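Ravel Community Pantry
Spices, Herbs and Seasonings: Frequently Asked Questions

The following answers apply to dry seasonings donated to or collected from the Ravel Community Pantry. For canned goods, baby food and refrigerated items, please consult the separate pages.

Which seasonings does the pantry accept?

We accept ground spices, whole spices, dried herbs, salt, pepper and commercial blends in their original retail containers. Jars, tins and sealed packets are all suitable. Seasonings in oil, fresh herbs and homemade mixes cannot be accepted at any of our locations.

May I donate a jar that has already been opened?

No. The inner seal must be intact. If a jar was sold without an inner seal, the outer shrink band must be in place. Opened jars received in a mixed box will be discarded and cannot be returned to the donor.

What happens if the date on the jar has passed?

Dates on dry spices generally refer to quality. The pantry accepts sealed ground spices up to 60 days past the printed date and whole spices up to one year past it. Jars with no readable date are set aside and reviewed by the desk supervisor.

How should I pack glass jars?

Stand jars upright in a shallow box and place folded paper between them. A single box should weigh no more than 30 pounds. Please do not pack glass beneath cans — broken glass in a box means that the entire contents must be thrown away.

How are jars checked after they arrive?

Each jar is placed on clean white paper and inspected under good light. Staff check the cap, the glass and the label, then look for powder on the paper, which may indicate a loose cap or a crack. The paper is changed between boxes. 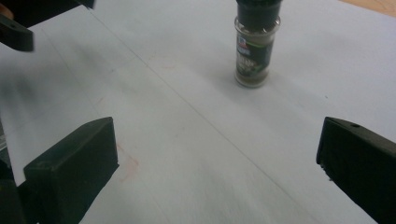

Ground spice in a glass jar with a black cap, on white paper.

A jar that passes inspection is entered in the stock record under its contents and size. Brand is not recorded. Jars with torn labels are accepted only if the name of the spice and the ingredient list can still be read in full.

Many ground spices look alike. Can you identify one for me?

We cannot. Cumin, allspice, black pepper and several blends may be similar in color once ground, and staff are not permitted to identify any product by appearance or smell. A jar without a legible name will not be distributed.

I have a food allergy. Are your seasonings safe for me?

Please read the full label before use. Blends may contain mustard, sesame, celery or wheat, and single spices may be packed in facilities that handle these ingredients. The pantry does not repackage spices and cannot provide information beyond what the manufacturer has printed.

How many jars may a household collect?

Each household may select two jars per visit, in addition to salt and pepper. Last year the pantry distributed 2,083 jars, of which 1,628 were single ground spices. Popular items may be unavailable toward the end of the month.

How should I store spices at home?

Keep jars tightly closed in a cool, dry cupboard away from the stove. Do not shake a jar directly over a steaming pot, as moisture causes the contents to clump. Measure into a dry spoon or a small dish instead.

Where can I drop off a donation?

Donations are received at the Vonow Street entrance and at the Rakena branch from 9 a.m. to 4 p.m. Please ring the bell and hand your box to a member of staff. Boxes may not be left outside after closing — this includes the covered porch at Rakena.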